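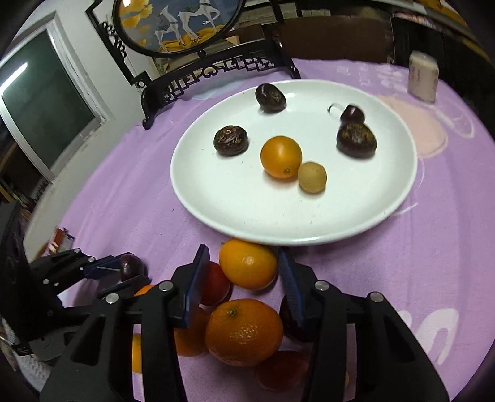 Search this unit Go

Game Writing – Week 5 handout
Turn order and story pacing

Read this before the tutorial and bring your copy of the Nolora script.

Turn-based role-playing games stop the story each time a fight starts. In Nolora the opening chapter has 142 lines of dialogue and only 2 fights, so players learn the Torvik family history well before they learn how to defend.

Terms
Random encounter – a fight the player can't see coming.
Scripted loss – a fight the player is meant to lose.
Grinding – repeating fights to level up.

Task
Rewrite the Wustberg harbour scene so the scripted loss comes first. Keep it to about four pages. Dialogue labels go in capitals, with stage directions in brackets. Marks are taken off for lines that explain the controls.

Due 7/10/24

0 comments 2 shares
Contact the unit office | Back to top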